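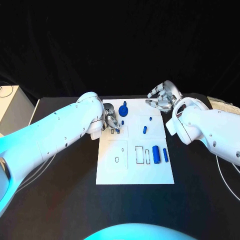 Small parts and where they go: do you print outlines on your board?

Fustport Benchtop Forum > Layout and storage > Boards and mats

marrowfat
Posted 9:14 pm

I've gone over to a white board with the outlines printed on it, and I would like to be told I'm clever before the rest of you tell me I'm not.

The parts are the small blue ones from the Stavis set, pegs mostly, plus the round knob thing with the short stem. Dark table underneath, so the white stands out and I can find the thing after dinner. The printing is faint on purpose. I had it bold to start with and it was like working on a car park.

My trouble is the small outlines. The big panels are easy, you could hit them with a thrown slipper. The tiny rectangle is another matter, and when a peg sits next to its outline instead of on it I can't leave the room. Do you print to the exact size of the part or allow a margin?

gasketcase
Posted 9:31 pm

Exact size. If you leave a margin you'll use the margin, and then you'll want a margin for the margin.

Also blue on white is the only sensible choice. I had the beige Su pegs for a year and lost more of them than I care to add up. They're all in the carpet, living full lives.

tidewrack
Posted 9:40 pm

Disagree with gasketcase, as is traditional. Exact outlines vanish the moment the part is on top of them, so you can't tell whether it's straight. I go 3 mm bigger all round. You get a thin border of white showing and your eye does the rest.

Have you got holes in the board as well or is it all printing?

marrowfat
Posted 9:52 pm

Bit of both. There are printed squares, and a small dark hole marking that I keep trying to brush off as a crumb.

3 mm all round a peg that size would make it look as though it's waiting for a bus. I take the point about straightness though. For what it's worth the knob gives me no bother whatever. It has a wide enough base to stay where it's put. It's the pegs that need supervising, the taller one especially, and that one always ends up on the edge of its square.
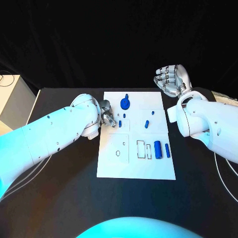 Jinfeng Xu
Posted 10:05 pm

The edge of a square is a perfectly good place for a peg if you decide it is. Put a short tick on the line and call that the position. I did this on all my boards and stopped arguing with them. You do have to do it everywhere, or you'll forget which squares mean "inside" and which mean "on the line".

gasketcase
Posted 10:11 pm

So your answer to pegs being in the wrong place is to rename the wrong place. I've worked for people like you.

Jinfeng Xu
Posted 10:19 pm

And did the work get done?

gasketcase
Posted 10:20 pm

Moving on.

oldpewter
Posted 10:48 pm

Can I ask what everybody is printing on? I ordered a blank board from Edurard in July and it came with a sheen you could shave in. Under the lamp I can't see a pale outline at all. Sent it back, got an identical one with a nicer note.

tidewrack
Posted 10:55 pm

Matt, always matt. Or move the lamp off to one side, which costs nothing and is therefore never anyone's first idea. Mine used to hang straight overhead and I blamed the ink for months.

oldpewter
Posted 11:02 pm

I've moved the lamp. It's better. I'm not thanking you in public.

marrowfat
Posted 11:10 pm

Back to the outlines, if I may be allowed on my own thread. I did a paper draft at both sizes before committing to anything. Ordinary white sheet, same table, the black curtain pulled across behind so I'm not distracted by the shelf of unfinished things. Tidewrack's margin works better than I wanted it to on the big panels and looks daft on the little ones.

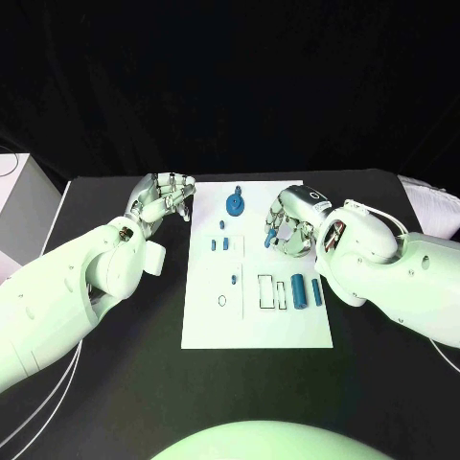

So what I'm leaning towards is exact size for the pegs, margin for everything else, and Jinfeng's tick on the one square that has never once been obeyed. The draft sheets have the advantage that you can scribble on them and bin them. The disadvantage is that they creep. I lean on a corner and the whole plan goes north.

tidewrack
Posted 11:17 pm

Low-tack tape, two corners only. If you do all four it buckles in the middle and your pegs fall over like drunks.

gasketcase
Posted 11:21 pm

Mixed sizes on one board is chaos and I want it noted that I said so. My last one had 18 outlines, every one of them exact, and I could lay it out half asleep.

Jinfeng Xu
Posted 11:26 pm

You posted a thread in July asking why half of them didn't fit.

gasketcase
Posted 11:29 pm

The printer had scaled it. Check your scaling, marrowfat. Set it to full size and put a ruler on the first one out.

marrowfat
Posted 11:34 pm

Ruler located. The tiny rectangle is a hair under on the long side. I've been blaming the peg all this time. Reprinting tomorrow, with the tick.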